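A Saturday at the Mottram Pen and Paper Open Day

I have wanted to see the inside of the old stationery works at Mottram ever since my aunt gave me one of their notebooks for Christmas when I was in college. They open the doors to the public once a year, and I've managed to miss it every single time (weddings, the flu, a flat tire). So when the tickets went up in December I bought two before I'd even asked Lorraine Furnival if she wanted to come. She did! She just didn't want to drive.

We got there on May 11, 2024, a good half hour before the doors opened, and there was already a line down to the bike racks. Tickets were $6, which gets you the tour, the talks and a cup of coffee that I would describe as brown. Bring your own if you care about these things.

The front hall is where they do pens. I am a pen person, so we were in trouble right away. I like them slim and dark, with a tip fine enough to get through a crossword without making a mess, and I will talk to anybody about this.

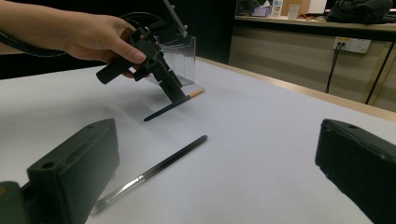

The pen hall

Gorau had the biggest table, with the full line of rollerballs out and pads of paper to scribble on. I tried the fine and the extra fine and bought the fine, then went back twenty minutes later and bought the extra fine too. The guy running it, Stuart Bickerstaff, has been selling pens since he left the Navy and wouldn't let me leave until I'd written my name with my left hand. It looked terrible. He seemed pleased.

Across the aisle was Drollus, who only make ink. Bottles and bottles of it! There's a green one called Pond that Lorraine put on her finger by accident and was still wearing at dinner. They charge $4 for a little sample vial, and you can mix your own if you don't mind waiting. We waited. Mine came out a kind of gray plum and I love it, although it takes forever to dry on anything shiny.

My only gripe with the hall is the noise. It has a high ceiling and a hard floor, so once the crowd came in you had to lean right over the table to hear anyone. Go early or go during lunch. 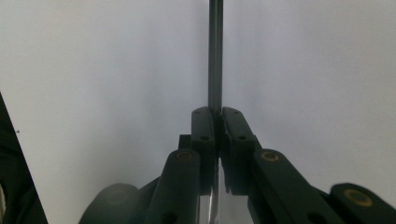

4 min read

Okay, the tour. They take you through in groups, and ours was led by Sheila Inskip, who started in the bindery as a summer job and now runs it. She walks fast. Lorraine and I were at the back with a man and his very bored teenager, and by the second room the teenager was the one asking all the questions.

You see the cutting room first, where the big sheets come in and get squared up, and then the sewing room, which was my favorite part of the day. I had always assumed my notebooks were glued. They're sewn, 123 pages numbered by hand-set type (the odd number is something to do with the first leaf, and Sheila explained it twice and I still couldn't tell you), and then the cover goes on. She let us fold a section ourselves with a bone folder. Mine was crooked. The teenager's was perfect, and he got to keep it.

After that came the handwriting class with Widad Tarawneh, which you have to sign up for at the door, so do that before you get distracted by ink like I did. We got the last two seats. Widad teaches you to slow down and hold the pen more upright than you think you should. I've been gripping mine like a toothbrush for forty years. By the end I could do a row of lowercase a's that all looked related to each other.
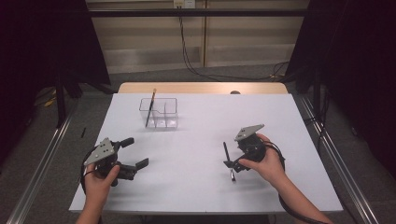
Lunch, and then the paper talk

Busivura does the food, out in the yard under an awning. I had the lentil soup and Lorraine had a cheese roll the size of her shoe. The line was long but it moved, and there are picnic tables around the side if you walk past the loading dock.

Then we went back in for Kayode Idahosa's talk on choosing paper. It was standing room only, and he had 200 samples in a binder that went around the crowd while he talked. It never got to us. I did write down his advice, which was to test a pen on both sides of a sheet and leave it overnight before you decide anything. He's also very much in favor of plain white paper with no lines, and I've been a dotted-grid person up to now, so I bought a pad to see if he's right.

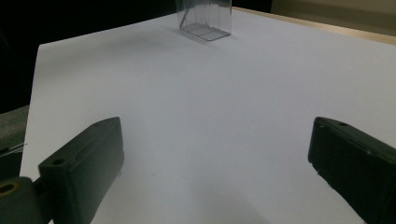 White paper and a clear plastic box.

We were home by six. I spent $38 more than I said I would, and Lorraine has asked me not to repeat her total. If you're going next year, park behind the church and get the soup.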